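Riviere list: music collectors and home tapers
Last updated: April

Re: Wutari live set, which mix is on the second disc?
Posted by Anatole Marchal, 8.14 pm

Margaux Carré wrote:

> Has anyone compared the new Wutari double with the old cassette of the
> same concert? I have had both on this week and I think the second half
> of the show has been remixed. The accordion on "Low Bridge" is on the
> left on my tape and in the middle on the disc. The applause is shorter
> too. The booklet says "from the original tapes" and leaves it there.
> I don't mind a remix but I'd like to know what I've bought.
>
> Also, is the speed right on side two of the cassette? Mine sounds a
> shade sharp next to the disc and I can't tell which of them is wrong.
>
> Margaux

Margaux,

I have the cassette, the disc and a copy of the radio broadcast, so I went through all three over a couple of evenings. You are right about the second half. The first disc matches the cassette closely, apart from a bit more bass and the usual tidying between songs. The second disc is a different mix from start to finish.

The accordion is the easiest thing to hear. On the cassette it stays left all night. On disc two it sits in the centre from "Low Bridge" onwards and the fiddle has been moved across to make room. The backing singers are also drier. On the cassette they have a fair amount of echo on them, the same as on the broadcast, and on the disc it has nearly gone.

My guess is that the mixed reel for the second half was missing or too worn to use, and they went back to the multitrack. That would still fit "from the original tapes", though I agree a line in the booklet would have been fair. Sylvain Courtois is credited with the transfer. He did the Endine reissues as well, and on those the notes gave the source for every track, so I don't think he is the one who left it out.
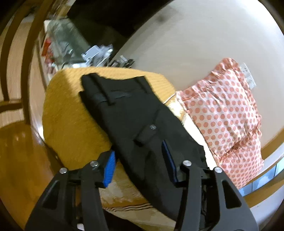
On the speed, I think the cassette is wrong. I tuned a guitar to a fork and played along with "The Salt Road" on each version. The disc and the broadcast were both in tune with me. The cassette was sharp all through side two and only slightly sharp on side one. I have tried it on two decks with the same result, so it isn't the machine. If yours does it as well, then it was probably like that on the copying master and all the tapes will be the same.

The applause has been cut in five places that I could find. The longest cut is before the encore, where the broadcast has the crowd stamping and the band leader thanking the support act, Ritham, by name. That has gone from the disc completely. The cassette keeps the thanks and fades out just after. I would have kept it in, as it is the only mention of Ritham on any recording I know of from that tour.

There is one more difference you didn't mention. "Eight Sisters" has an extra verse on the disc. I had to play it twice to be sure. The cassette goes from the second verse straight to the instrumental, and if you listen on headphones there is a small jump in the cymbal where the edit is. The broadcast leaves the song out altogether, so I had never heard the full version before. It adds less than a minute but the song makes better sense with it.

So for anyone wondering whether to buy it, disc one is a clean copy of what you already have, and disc two has the missing verse and a mix you may or may not like. I prefer the old balance but I've played the new one more. The numbered edition is 2,945 copies and mine is number 329, if anyone is keeping track of how far they've got. There is no difference in the music between that and the ordinary one. The numbered one has a card sleeve and a 14-page booklet, most of it photographs.

If you want to check the cassette speed yourself, use the start of side two, where there is a held note on the accordion before the drums come in. It is much easier to judge on that than on anything later.

I can put the three running orders side by side in a text file if people want it. I would need someone to check the broadcast titles, because my copy has them handwritten by a previous owner and two of them look like guesses.

Anatole

Comments (4)

Margaux Carré
Thank you, that settles it. Mine is sharp on the held note too. I hadn't noticed the extra verse at all. Yes please to the text file.

Duyên Khổng
I have the broadcast from a different source and the titles were read out by the announcer between songs. Send me the list and I'll check it against that.

Albane Guillot
Does the disc still have the false start on "The Salt Road"? It was my favourite part of the tape.

Anatole Marchal
Albane, yes, the false start is there, and the laugh after it. Duyên, I'll send you the list tonight.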